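Quick one, I have to be out the door by 6 and if I don't write this down now it won't happen.

So the July runs are done. 537 demos, all teleop, all on the two-arm table, all variations of the same dumb-sounding job: pens go in the drawer. I've been calling the method Pellon in my notes and now Luminița calls it that too so I guess that's the name.

Background for anyone who skipped the last post. Our old policy (Trerkix, the one I was so proud of in spring) took camera images in and spit out a chunk of joint targets for both arms at once. Worked fine when the arms did more or less the same thing at the same time. Fell apart when one arm had to wait for the other. You'd get this awful drift where the right arm is supposed to be holding still, and instead it creeps. A few millimeters per chunk. By the time the left arm has a pen the right one has wandered off and the drawer part is hopeless.

Pellon is the same network, same cameras, almost the same loss. The difference is that each arm predicts its own chunk length. An arm that has nothing to do can say "I'm parked for a while" and gets frozen at the last commanded pose until its chunk runs out or the other arm raises a flag. That's it. That's the whole idea. Luminița Bogdan suggested the flag, I only had the freezing, and without the flag it deadlocks constantly. Both arms sitting there being polite.

Numbers, before I forget. Evaluated on 192 rollouts, half per method, same start layouts for both. Trerkix got the drawer shut with both pens inside on 18 of its 96. Pellon, 71. I reran the scoring script twice because I didn't belive it. Partial credit (one pen in, drawer open or half open) closes the gap some but not a lot.

Caveat caveat caveat: one table, one chest, two pens. Start layouts were varied but only within a patch I could reach without moving the bases. I have no idea what happens with a different chest. Siddiqui, our lab down the hall basically, has offered their table for a transfer test and I'd like to say yes but their wrist cables are routed differently and I remember what happened last time.

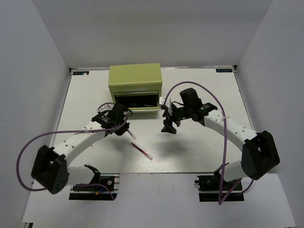

The table with the WORKPRO chest, two pens, one gripper to each side of it.

Failure modes, rough order of how much they annoyed me:

Clear plastic. The pens have see-through parts, and the policy really wants to grab the darker bits. Fine when the dark bit is a good place to grab. When it isn't, you get a pinch right at the end and the pen spins out. I thought about wrapping tape on them and decided that was cheating.

Drawer lip. Fingertip goes for the front edge, slides along it, policy thinks it has the drawer. It does not have the drawer. Arm pulls back with great confidence and nothing. Then it does it again. Longest streak was 8 tries before the timeout killed it. Shiny edge probably doesn't help, glare moves around depending on the arm position, but I haven't tested that properly so don't quote me.

Early flag. Left arm signals it's done a hair before it has let go. Right arm starts closing the drawer on it. No damage so far. I added a short delay and it mostly went away, which feels like a hack, becuase it is one.

Things I tried that did nothing: bigger image crops, predicting the flag from the images alone with no joint state, training longer. Training longer made it slightly worse, if anything. Also tried adding the older Cullero data (single arm, picking blocks) as pretraining and it was a wash. Lots of GPU hours for a wash.

One thing that did help and I can't fully explain: dropping every demo where I hesitated. I went through and cut the ones with long dead pauses in the middle where I was clearly just thinking. My guess is the chunk length head was learning my indecision. The 537 is after that cut. Before it the parked arm would just stay parked, forever, flag or no flag.

Next up is the ablation on the delay, plus a version where chunk lengths come from a small fixed set so the head is a classifer and not a regressor. Luminița thinks that'll be more stable. I think it'll be the same. Loser cleans up the cable mess under her desk.

Code isn't up yet, please stop emailing, it's a pile of scripts with my home directory hardcoded in all of them. Will post when it runs on a machine that isn't mine. OK going.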